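Call for participants: domestic fruit storage and ripening diary study
Kula Food Storage Group, Orngate site, Skemness

Reference: 389/F

The Kula group is recruiting households in Skemness and the surrounding villages for a diary study of how fresh fruit is stored, eaten and discarded at home. Recruitment opens in February and closes when all places are filled. The study runs for 11 weeks.

Background

Published storage advice is mostly based on single types of fruit held at constant temperature. Household storage is mixed. Fruit of different ages and kinds shares a bowl, a tray or a shelf, and the temperature of a kitchen changes through the day. Fruits that give off ethylene as they ripen, such as apples and bananas, can speed up ripening in others kept close by.
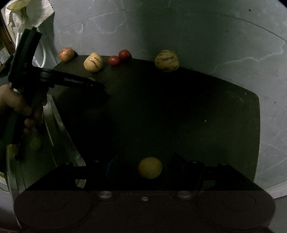

An earlier round of the study collected diaries from 248 households. It recorded purchases and waste but gave little information on where fruit was kept between the two. The present round records storage position, grouping and the date on which each item was eaten or thrown away.

What participants will do

Keep a paper or online diary of all whole fresh fruit brought into the home. Frozen, tinned and ready-cut fruit is excluded.

Score the ripeness of each item once a day, preferably before 10 am, using the Begum card. The card is a printed five-point scale covering skin colour, firmness and surface marks. Bananas have their own column, as browning of the peel is scored separately from softness.

Place one temperature logger beside the main fruit storage area. The logger is supplied and needs no charging.

Attend one briefing at Orngate, lasting 90 minutes, at which the scoring method is practised on mixed fruit.

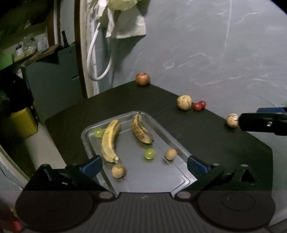 Who can take part

Applicants must be aged 18 or over and be the person who does most of the food shopping in the household. The household must buy whole fresh fruit at least once a week. Single-person households and shared houses are eligible. Households with a member employed in fruit retail or wholesale are not eligible for this round.

No change to normal shopping or eating is required. Participants should not buy extra fruit for the study.

Payment

Households completing all 11 weeks receive £248, paid in two parts: half at the midpoint and half on return of the logger. Travel to the briefing is refunded on production of a ticket or mileage form. Participants may withdraw at any time and keep any payment already made.

Data

Diaries are stored under a household number. Names and addresses are held separately and deleted once final payments have cleared.

How to apply

Request a form from the Orngate reception desk or by telephone on extension 617, quoting reference 389/F. State the number of people in the household and whether a paper or online diary is preferred. Applicants will be told the outcome by post.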